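Speaker notes - "What the arm costs before it does anything"
Clenderley small workshops meet-up, October, 25 minutes plus questions

Opening (don't rush this bit)

Hello, thanks for having me. I run the bench side at Tusance, so I'm the person who ends up filling in the purchase form, then filling it in again when finance sends it back. I'm not going to tell you which arm to buy. I'm going to talk about the money and the planning, mostly the parts I got wrong, and I've got two pictures later on, so bear with me if it's all words until then.

Ask for hands: who has a quote for an arm sitting in their inbox right now? Who has had it there for more than a month? (Usually gets a laugh. Wait for it.)

The number on the quote

Our first quote was from Dasico and it said 3941 pounds. I loved that number! It was under what I'd been told I could spend, I could say it out loud in a meeting, and I built the whole plan on it. What I hadn't done was read down to the second page, where it told me quite plainly what was left out. Mounting, spare fingers, the longer cable, delivery to a first floor. All there in black and white, my own fault.

So, first tip: when a quote arrives, make your own sheet with two columns. Left column, what's in the price. Right column, what you'll need on the day you switch it on. Fill in the right one before you look at the left one, otherwise you'll just copy the supplier's list and feel very organised.

Cables, and I do go on about cables

The extras that hurt us came to 542 pounds, and a good chunk of that was cables and the bits that hold them. I'd budgeted for none. You put a camera on the wrist and now there's a cable that has to reach the wrist at full stretch, with slack for when the arm folds back in. Slack has to go somewhere. It goes across your table, in a big lazy loop, right where you're trying to work.

Things to put on the sheet:
- a longer lead than you think, and a spare of it
- clips or sleeves for running it along the arm
- an evening of somebody's time to route it properly (mine, as it happened, with a takeaway)
- a second evening when you change the camera position

If anyone asks about cable sleeves here, say I'll come back to it at the end. I can talk about sleeves for ages and we'll lose the slot.

The table is part of the machine

This is the one I'd underline. We spent weeks comparing arms and then stood ours next to a table that wobbled. A new table went on a separate request, the request took 9 weeks, and the arm sat in its box in the meantime. I used to walk past it with my coat on and feel guilty.

These days the work surface goes in the same request as the arm. Surface, edge, whatever stops things sliding about, something pale and plain if you've got a camera looking at it. We use a whiteboard laid flat, held with ordinary binder clips. You can draw your target straight on it in marker, rub it out and draw another one. I've had people from bigger firms wince at that, and fair enough, but we were still learning what we wanted and I didn't want to pay for a machined fixture I'd hate by Christmas.

Start with a boring job

When the Zheng line people came over to see what we were up to, I think they expected something cleverer. Our first job is a block and a circle. Pick up the block, put it in the circle. Please plan for a job like that! It's cheap, you can explain it to whoever signs the form, and it shows up the trouble with reach, grip and cables before you've bought parts for the real thing.

I put 105 hours in the plan for this stage. Finance wanted to know why it wasn't ten. I took them to the bench, let them have a go, and the line stayed in the budget.

(Slides now. Leave each one up for a bit, drink some water.)

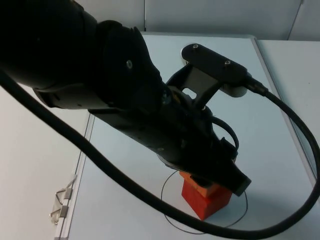 Same bench for both, same red block.

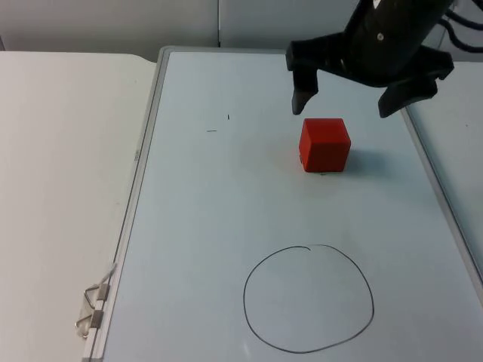 What I'd put in the request now

Read these slowly, people write them down.

- The arm, as quoted, with the second page stapled to the front
- Gripper fingers, plus a spare set
- Camera, bracket, and every cable at full stretch
- The table and the surface on it
- Hours for setting up, as their own line and not hidden in "misc"
- Hours for the boring job
- A bit held back for the thing you haven't thought of

On that last one, don't call it contingency if your finance people are like mine. We call it "second order", meaning the order you place a month after the first one, and it has gone through every time.

Lease or buy

Short section, skip if we're running late. We bought. Dasico did offer us a lease and the monthly figure looked friendly, but the terms wanted the arm back unmodified and we were already drilling holes in brackets. If you know your job well and it won't change, have a proper look at leasing. Ask what counts as a modification and get the answer in an email.

Questions

Likely ones: how long until it paid for itself (it hasn't yet, say so), whether we'd go second-hand (yes for the table, no for the arm), and cable sleeves. Blank copies of the two-column sheet are on the chair by the door, please take one.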